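The kitchen table finish failed in August 2022, at the end where hot pans get put down, and I have been running it under a cloth ever since. These are my notes on the cloth, mostly so that I can find them again.

The first one was a smooth cotton sheet, folded double. It moved. Every time a plate was pulled across, the top layer went with it and left a ridge. Huia Henare suggested waffle weave, on the grounds that the raised squares give the underside something to grip with. I bought a length in beige from Listilano, 100% cotton, and hemmed it with a plain double fold.

Shrinkage first. I marked a test square of 100 mm in pencil and washed it at 40. It came out 5 mm short along the length and slightly less across. Waffle weave pulls in more than flat cloth does, so wash it before cutting – I cut first and lost most of my overhang at one end.

Stability next. Light things with narrow bases are worse on waffle than on bare wood. A tall glass will rock if its base lands on a ridge. Wide, heavy things are fine.

Crumbs sit in the squares and have to be shaken out. A damp sponge only pushes them further down.

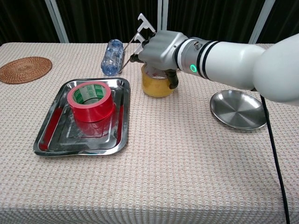
Metal trays are the other thing to watch. A stainless one with flared edges is steady enough, but if the underside has a burr it will catch a thread, and a pulled thread in waffle weave closes up a whole row of squares. I ran a fine file over the bottom of mine. Small items such as tape go in the tray, which keeps them from rolling, and a short jar can stand straight on the cloth.

Sticky spills need cold water before the wash. I left one patch of honey overnight and it took two cycles to clear.

Kayode Uzor uses a felt pad under his. I may try that in September, once I have refinished the hot end of the table.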